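Speaker notes – Taping out a workspace for a small arm
Hanane Ashour, Hamudmont shared workshop, September

Slide 1. Why a grid

Introduce myself and Ebony Tuhiwai, who wrote the motion code. We call the arm Gresto. Two people kept moving things between tests and we had no words for where they had been. Blue painter's tape fixed that for the price of a roll.

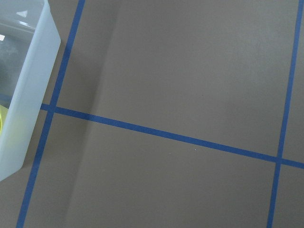 Slide 2. Laying it out

Start from the base plate. Run the center strip straight out from it, then the cross strips, then the rest. Kraft paper is fine for a first layout – you can write on it and throw it away. It creases, though, and the tape follows the creases.
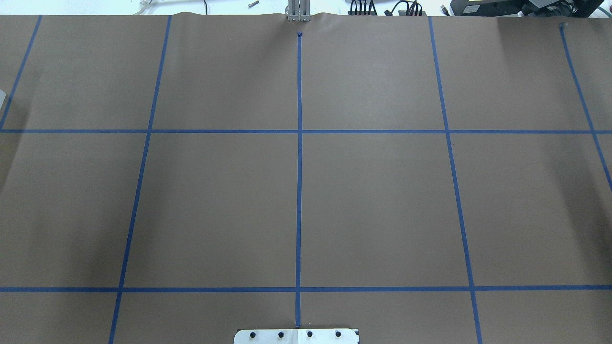

We name cells by row and column, counting from the base. Ebony's script keeps a list of cell corners, and we re-measure them whenever tape gets replaced. The log was at 976 test moves when I wrote this.

Slide 3. Soft objects

Cloth is harder than a tub. It has no fixed shape, so we only record which cell it's in. Ask for a show of hands – who has tried folding? Keep this short, the next slide needs time.

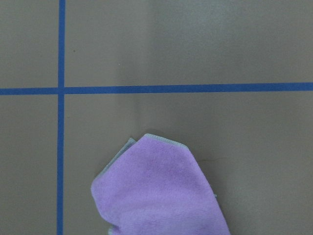 Does the tape have to be perfectly square?
Ours isn't. The script uses measured corners, so a strip that leans a little does no harm as long as it stays where it was measured.

Slide 4. Costs. Total so far is 400 dollars, arm not included.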